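# Clearing the white table

I gave myself a job for November, and it was to get the white table back.
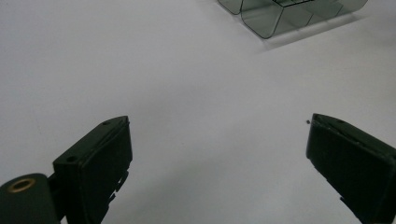

It came with the apartment in Lekstead and moved with me to Gemudbridge, and for most of that time I used it as a shelf. Mail went on it, then library books, then a box of cables I meant to sort. I ate dinner on the couch for 2 years with my plate on my knees.

I started at 9 in the evening, which was a mistake. Paper takes longer than you think. I had one pile to keep, one to shred and one to ask Radymyr Chornovol about, because he used to share the lease and some of the mail was his. His pile came to 21 envelopes. He told me to throw them all out — I kept the two from the bank anyway and mailed them to him.

The cables were easier. If I couldn't name what a cable went to, it left the house. I kept the charger for the Fludo lamp and a long extension cord.

After that I cleaned the top. I used dish soap and warm water first, then a little baking soda on a cloth for a coffee ring. Go easy with the baking soda. It can dull a finish if you scrub, and I would sooner live with a faint mark than a scratched patch.

My rule now is that mail gets opened at the door, standing up, next to the recycling. Books go on the bedroom shelf. I have 50 more pages of old tax papers to go through, and those are in a folder on the floor for now, by the closet.

I ate breakfast at the table this morning. The chair is too low for it, so I'm going to look at the Polishchuk store this weekend for a cushion.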